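**Ticket 2833: low hot water flow, ground floor washroom, Ortner building**

Status: closed
Raised by: Ysaline Lecomte
Opened: 9th October
Priority: normal

**Reported fault**

Hot side runs at a trickle. Cold side normal. Kitchen hot tap on the same floor also normal. Fault came on over several weeks, no sudden drop.

**System**

- Heater: Hevex unvented cylinder, 126 litres, plant cupboard
- Mixing valve: Munine thermostatic, below basin level, behind access panel
- Pipework: 15 mm copper from cylinder, flexible tails to tap
- Last service: December, by Fistow. Sheet shows the strainers as "not accessed".

**Log**

1. Checked isolators on both tails. Both fully open. Screw slot in line with pipe on hot and cold.
2. Ran kitchen hot tap alone. Full flow. Cylinder and main hot branch ruled out.
3. Closed isolators, took off hot tail at the tap end, opened isolator into a bucket. Flow still poor. Tap cartridge ruled out.
4. Moved upstream. Closed both service valves at the mixing valve and removed the hot inlet strainer. Mesh about two-thirds blocked with scale and grey grit.
5. Cold inlet strainer removed for comparison. Light deposit only.
6. Soaked the hot strainer in descaler, rinsed, refitted. Flow better but uneven. Outlet temperature drifted when the kitchen tap was opened.
7. Removed strainer again. Mesh torn at the collar, so grit could pass into the valve body. Ordered strainer and check valve kit, Munine part 506.
8. Kit fitted both sides. Valve body flushed before reassembly. New fibre washers on both unions.
9. Outlet temperature reset with the key and locked. Cold supply shut off for the fail-safe test: hot flow stopped as it should.
10. Retested with the kitchen tap open and closed. No drift.

**Cause**

Scale build-up on hot inlet strainer, missed at last service. Torn mesh was secondary.

**Follow-up**

- Strainers to be added to the Fistow service sheet as a separate line with a tick box.
- Access panel screws were painted over. Replaced with plain ones; please don't paint these.
- Hard water area, so strainer check to go to every six months.
- One spare kit left on the shelf in the plant cupboard. Label faces out.

**Attachments**

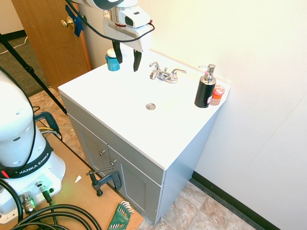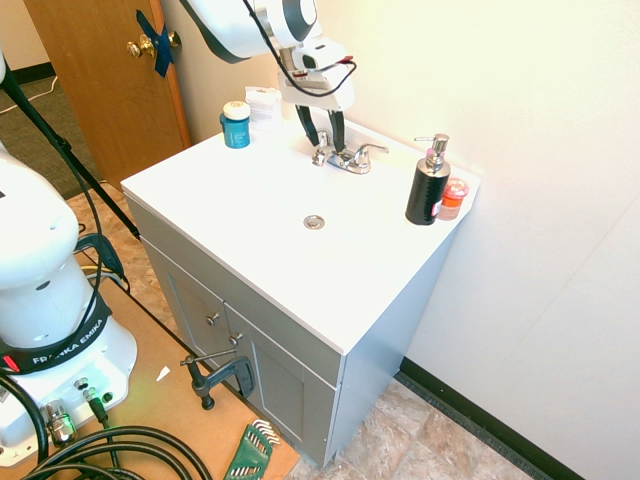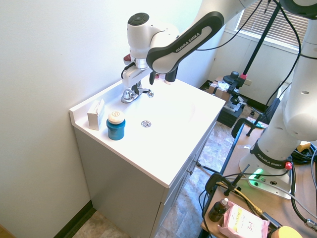 *Vanity unit with chrome tap and drain, white top, light grey base.*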